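Tõnu Sproģis began reading the Chinese classics at 60, on a bus, with a dictionary on his knees. He is 80 now and still at it, and he lights up when you ask which book he's on.

"I go slowly! Two pages before breakfast, in pencil," he tells me over tea at the Arnska reading room, where his group meets every evening in May. "Some lines I've been chewing on for years."

His friend Nurhan Çınar came along for the poetry and stayed for the arguments. "We spent six weeks on one short poem," she says, laughing. "Six weeks — and I would happily do it again."

What they both love is the cheap paperback. Sproģis likes a series that keeps a little of the old thread-bound look on its cover and still fits in a coat pocket. 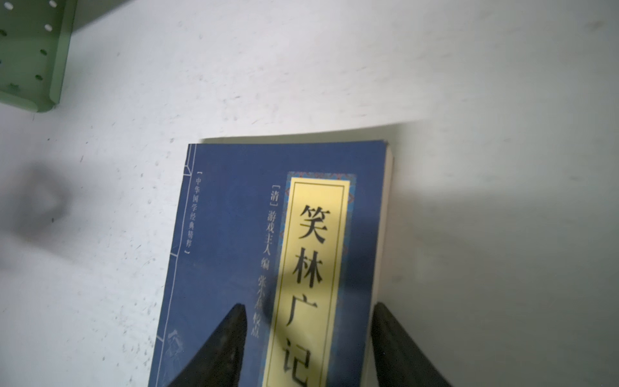 Starting from zero

So how does a beginner get in? Çınar says to pick something short and read it out loud, even badly.

"Your ear gets there before your eye does," she says. "I mumbled my way through a whole winter, and my neighbors were very patient."

Sproģis nods and reaches for his pencil. He has a page to finish before the others arrive at seven.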